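Nivville Study Centre
Shared Workroom Handbook
Section 4: Setting Out the Writing Table

4.1 Scope

This section applies to every table in the shared workroom that is supplied with a white writing board. It covers the positioning of the board, the placing of the pen cup, the handling and return of pens, and the cleaning of the surface at the end of a booking. Chairs, lamps and lockers are dealt with in Section 5. The first edition was written by Ilse Stüber; the present text was revised by Pui-shan Kwok and replaces the sheet formerly kept in the table drawers.

4.2 Items supplied

Each table set (order code Petek 1629) comprises the following:

White writing board, rectangular
Pen cup, wood
Pens, mixed, as listed on the booking slip
Soft cloth
Bottle of Prandemel surface cleaner

Users should check the set against the booking slip before starting work. Missing items are to be reported to the front desk on extension 156. Items must not be borrowed from a neighbouring table, even where that table is free.

4.3 Positioning the board

1. Clear the tabletop completely. Bags and coats go on the hooks by the door.

2. Wipe the tabletop with the dry cloth. Grit left under the board will scratch both the wood and the underside of the board.

3. Lift the board by its two short sides and lower it flat on to the table. Do not slide it into place.

4. Bring the near edge of the board up to the side at which you intend to sit. Any strip of tabletop left showing should be on the far side.

5. Press lightly on each corner in turn. If a corner rocks, lift the board, check beneath it and lower it again.

Note: The board is meant to cover most of the table but not all of it. A strip of bare wood at the far side is correct and should be left clear, as it gives the cleaning staff somewhere to take hold of the table when it is moved.

Caution: The board is not fixed. Do not lean your full weight on an edge that projects beyond the tabletop.

4.4 Placing the pen cup

1. Stand the cup upright on the board, towards the far end and close to the middle. A position slightly to one side is acceptable and may suit users who write across the full width.

2. Check that the base is flat on the board.

3. Leave the area between the cup and the near edge free for writing.

The cup is open at the top and has no lid. It is a light item and will tip if pens are dropped in from a height or if too many are placed on the same side. It should hold writing tools only. Drinks, loose clips and food wrappers are not to be put in it.
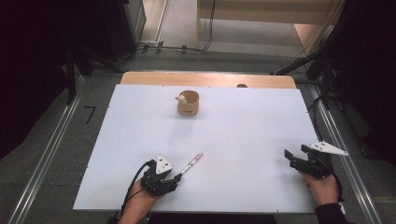

4.5 Returning a pen to the cup

1. Finish writing and fit the cap, where the pen has one. Retract the point on pens with a push button.

2. Hold the pen by the barrel, well away from the tip.

3. Carry it to the cup above the surface of the board. Dragging the tip across the board leaves a line which may not come off with the cloth.

4. Bring the pen upright over the opening and lower it until it touches the bottom. Let go only when it is resting against the side.

5. If the cup begins to tip, steady it with the other hand and start again.

Note: Pens with a metal section are heavier than plain plastic ones. Where several are in use, space them around the inside of the cup.

Caution: Do not leave an uncapped pen lying on the board during a break. Ink that has stood on the surface for 50 minutes or more will generally need the cleaner, and some coloured inks will leave a permanent stain.

4.6 Cables

Users who bring equipment with a lead should keep the lead to the side of the board and allow enough slack for the hands to move freely. A lead must not pass between the user and the cup, where it may catch the cup as the arm is drawn back. Leads must not be taped to the board. Tape may be obtained from the desk for use on the floor only.

4.7 Cleaning the board

1. Take the cup off the board and set it on a chair or the window ledge.

2. Wipe the whole surface with the dry cloth, working from the far side towards you.

3. For marks that remain, put a small amount of Prandemel cleaner on the cloth and rub gently. Do not pour cleaner on to the board.

4. Dry the surface before replacing the cup. A wooden cup left standing in liquid will swell and mark the board with a ring.

5. Hang the cloth on its hook to dry.

The cup itself is cleaned with a dry cloth only. It must not be soaked or put in the dishwasher in the kitchen. Printing on the front of a cup wears away quickly if rubbed, and cleaner should be kept off it.

4.8 Before leaving

Return the cup to the position given in 4.4, with all pens inside it. Leave the board on the table. Sign the booking slip and place it in the tray at the desk, noting any damage. Where a board is cracked, chipped or stained, enter form number 99 on the slip so that a replacement can be requested from the Temberg store. Replacement boards are delivered once a month, except in July, when the store is closed for stocktaking.

Users are not charged for ordinary wear. A charge may be made for boards that have been cut on, written on with permanent marker, or used as a base for glue or paint. Cutting mats and painting boards are available on request and are described in Section 6.

Section 4 last revised Nov 18, 2023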